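Einrichtung und Pflege der Zweiarmzelle Skuveo
Handout zur Übung, Teil zwei: Greifer, Handkamera und Türaufgabe
Stand: 17. August 2025
Bearbeitung: Faustine Baudry

Vorausgesetzt wird Teil eins (Koordinatensysteme, Start von Metomix, Laden eines Raumes). Wer Teil eins nicht bearbeitet hat, soll das vor der Übung nachholen. Gearbeitet wird immer mit dem Parametersatz 229. Die älteren Sätze liegen noch im Verzeichnis, sie passen aber nicht mehr zu den Gelenkgrenzen des rechten Armes.

1. Grundstellung und Nullpunkt der Finger

Vor jeder Einrichtung fahren beide Arme in die Grundstellung. Danach wird im Programm Jonik die Regelung der Greifer ausgeschaltet, die Finger werden auf Null gesetzt, und die Regelung wird wieder eingeschaltet. Die Reihenfolge ist wichtig. Wenn man die Regelung eingeschaltet lässt, übernimmt Jonik den alten Wert und zeigt trotzdem keine Fehlermeldung.

Die volle Öffnung beträgt 90 Millimeter. Eine Abweichung von zwei Millimetern ist erlaubt, darüber muss der Nullpunkt neu bestimmt werden.
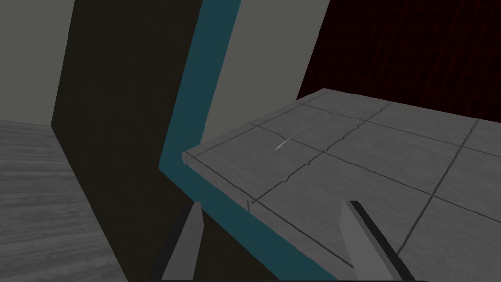
Die Ansicht der Handkamera ist für die Kontrolle der Finger besser geeignet als die Raumansicht. Man öffnet den Greifer und vergleicht die beiden Finger mit dem Vorbild im Übungsordner. Beide müssen vom unteren Bildrand nach oben ragen, und dazwischen muss ein breiter Abstand frei bleiben, so wie hier vor der grauen Tischplatte. Dass der rechte Finger größer aussieht als der linke, darf man nicht sofort als Fehler des Nullpunktes notieren. Zuerst wird die Lage der Kamera in der Parameterdatei geprüft, dann erst der Finger. Die Fugen der Platte sind dabei eine gute Hilfe, um eine Verdrehung der Kamera zu erkennen – ihre Richtung soll man vor und nach jeder Änderung aufschreiben.

2. Freiraum der Arme

In engen Räumen entsteht der häufigste Fehler am linken Arm. Er wird für die Türaufgabe nicht gebraucht und bleibt deswegen oft dort stehen, wo die letzte Gruppe ihn gelassen hat. In Metomix schaltet man die Anzeige der Kollisionskörper ein und geht die Glieder einzeln durch, von der Schulter bis zum Greifer. Der Mindestabstand zu festen Flächen ist 8 Millimeter. Wird er unterschritten, so verschiebt man die Basis und nicht den Arm. Die neue Basislage gehört in das Protokoll.

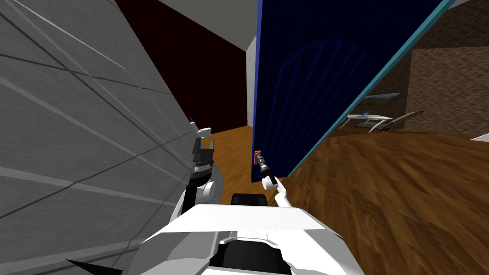 Cyprian Cieślak hat zu diesem Abschnitt eingewendet, dass ein Verschieben der Basis auch die Erreichbarkeit des Türgriffes verändert und man deshalb die Bahn des rechten Armes jedes Mal neu rechnen muss. Der Einwand ist richtig. Die Neuberechnung ist jetzt als eigener Schritt im Ablauf aufgenommen, siehe Abschnitt 3.

3. Ablauf der Türaufgabe

Basislage laden und Kollisionskörper anzeigen.
Bahn des rechten Armes neu rechnen.
Finger öffnen, Wert in Jonik ablesen.
Greifer langsam an den Griff führen, Kraftbegrenzung eingeschaltet.
Anhalten, sobald die Fingerspitzen auf der Höhe des Griffes sind, und den Zustand speichern.
Erst danach schließen oder drücken.

Der gespeicherte Zustand vor dem Kontakt ist der Ausgangspunkt für alle weiteren Versuche. Er wird mit dem Namen der Gruppe abgelegt. Bitte keine Umlaute in Dateinamen, Metomix liest sie nicht.
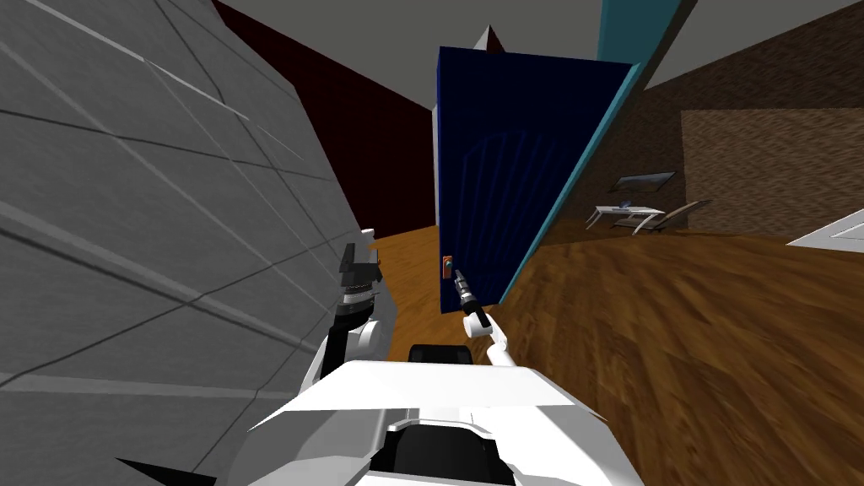
Muss der Nullpunkt der Finger nach jedem Neustart von Metomix wieder bestimmt werden?
Nur dann, wenn Jonik ebenfalls beendet wurde. Läuft Jonik weiter, bleibt der Wert erhalten, und es genügt ein Blick auf die Öffnungsweite.

4. Protokoll und Pflege

Am Ende der Übung fahren beide Arme in die Grundstellung zurück, auch der linke. Die Parameterdatei wird mit der Fassung vom Beginn verglichen, und jede Änderung wird mit einem kurzen Satz begründet. Änderungen an der Kameralage bitte getrennt von Änderungen an den Fingern speichern.

Abgabe des Protokolls im Ordner Siddiqui, Unterordner Zelle. Teil drei (Zusammenarbeit beider Arme) folgt im Januar.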